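Setting Rules for Automated Vehicles on Unpaved Ground

The working group at Fidasden published its code of practice for automated ground vehicles on 8 November 2024. The safety lead responsible for the text discussed with us how the rules are meant to be applied on loose surfaces.

"Most of the guidance we inherited was written for paved roads," the safety lead said. "Gravel moves. A rut that was shallow in the morning may steer a wheel by the afternoon, and an operator should be required to record that."

Under the code, each route must be inspected before a session begins, and the inspection must cover the edges as well as the driving line.

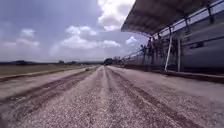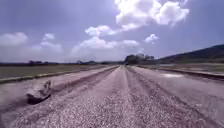
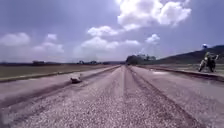
Ruts in the gravel, seen along the length of the route.

The group reviewed 1,402 log entries supplied by Kouris and Bollow while drafting the section on stopping distances. Of these, 837 lacked any note on surface condition. "That was the finding that concerned us most," the safety lead said. "A stopping distance without a surface note cannot be compared with anything."

Operators must now file a surface note with every log and keep it for 3 years. A named supervisor must hold the authority to stop a vehicle, and that duty may not be shared during a session.

Asked whether smaller firms would find the rules a burden, the safety lead pointed to Livel, where the forms were tested in March. "They asked us to shorten the form to one page, and we agreed. The stopping rule stayed as written."

Comments on the section covering spectators remain open.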